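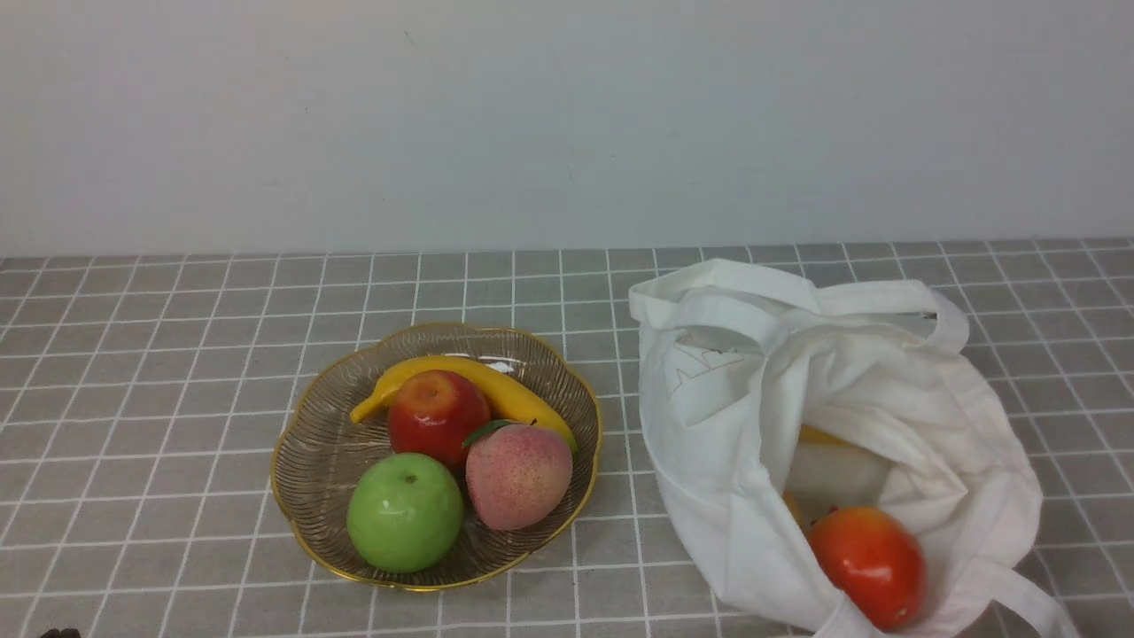

Védís Bech wrote:
I'd still take the banana out. Fake apples can pass from across a room, but a shiny banana gives the whole bowl away.

hollis_k wrote:
I thought about it, but then there's no yellow in there at all. My dining area is gray and white and the fruit is the only color. The gold rim looks lost with just apples and a peach next to it.

For anyone who skipped page one, I'm trying to settle on a centerpiece that can stay out all year. Real fruit goes bad before the two of us get through it. I paid 18 dollars for the fruit at Marchetti and the bowl was a gift. The tablecloth is staying.

Bello Babalola wrote:
Keep the banana. Put it at the back so the other pieces cover the middle of it. People notice a whole plastic banana more than half of one.

Leilani Hutchins wrote:
Disagree with both of you. The trouble is the tablecloth. Ribbed glass over a grid is a lot of lines, and you can see the grid right through it. Try a plain runner, or move the bowl to a sideboard.

hollis_k wrote:
I tried a runner in March and it slid every time somebody sat down. I like the grid. It's easy to wipe crumbs off and it makes the table look less bare.

What I have been changing is where the bowl goes. In the middle it gets in the way of plates, so I've been leaving it over to the right.

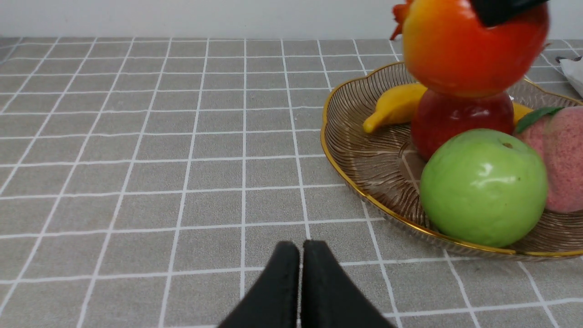
With it over on that side there's enough room for two people to eat without moving anything. I do lift it off when we have company. The glass is heavier than it looks and I don't want it passed over anyone's head.

Thaddeus Mbeki wrote:
How do you clean the fruit? Mine gets a film on it, worse on the peach.

hollis_k wrote:
Damp cloth and a drop of dish soap for the glossy ones. The peach I only brush – a wet cloth left a mark on the last one I had. The bowl gets washed by hand because of the gold edge.

Védís Bech wrote:
A dishwasher took the gold off mine in over 40 washes, so it isn't instant, but it does go.

Leilani Hutchins wrote:
If you won't change the cloth, at least add something that isn't lunchbox fruit. A pomegranate or a fig. 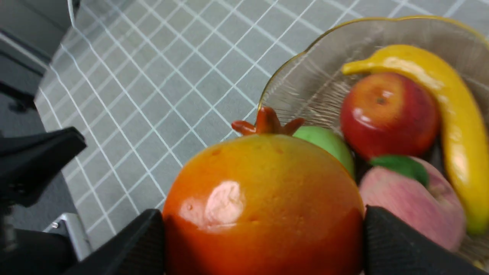

Last edited by hollis_k at 4:18 p.m.

Pomegranate it is. The red-orange works with the gold and the little crown on top has a nice shape. I haven't decided if it goes in for good, because the bowl gets crowded fast and I don't want to drop the green apple.

Bello Babalola wrote:
Drop the red apple then. You'd have two reds.

Leilani Hutchins wrote:
Much better choice than the banana. I still say runner.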